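The founding chairman of the Hornham Vintage Vehicle Society has stepped down after 20 years in the post. Speaking at his home, he recalled that the society began with four members and a borrowed field.

"I had restored one tractor and thought I knew everything," he said. "The others soon put me right."

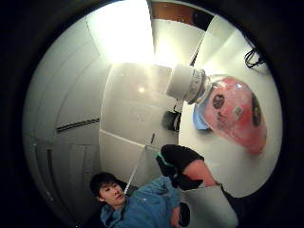 Hornham Heritage and Community Department

He was raised on a farm outside Ulard, where his father repaired machinery for the neighbouring properties. At 15 he left school and entered an apprenticeship at the Kimaro works, remaining with the firm until it closed its foundry.

"It was hard, dirty work, but you learned to listen to an engine," he said. "I still do it at traffic lights - my wife finds it very trying." 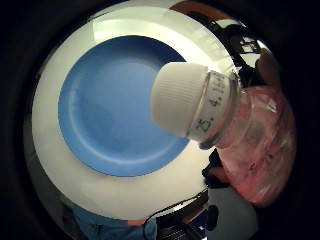

Reading time: 2 minutes

The couple moved to Hornham after their marriage and raised two daughters in the town. His first restoration, a delivery van found under a collapsed shed, took six winters. It has since carried three brides to church and still attends the annual rally.

That rally drew 53 vehicles in its opening year. The most recent brought more than 1000 visitors to the showground, with entries from as far away as Prokeo.

"People come for the cars and stay for the conversation," he said.

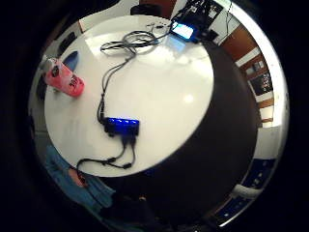 He admitted that there had been difficult years. One rally was abandoned after heavy rain, and the society spent the following spring repairing the showground at its own expense. Membership fell, and he considered selling the van to meet the costs.

"The members would not hear of it," he said. "They held a supper instead, and we paid the last bill that autumn."

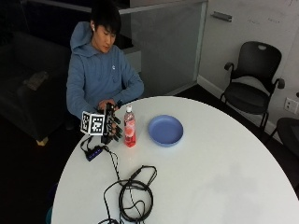
Hornham, September

In retirement he intends to finish a motorcycle that has stood in his garage since his younger daughter was at school. He will remain a member of the society and has agreed to judge the commercial vehicle class at the next rally.

"I shall have to be strict," he said. "My own van will not be entered."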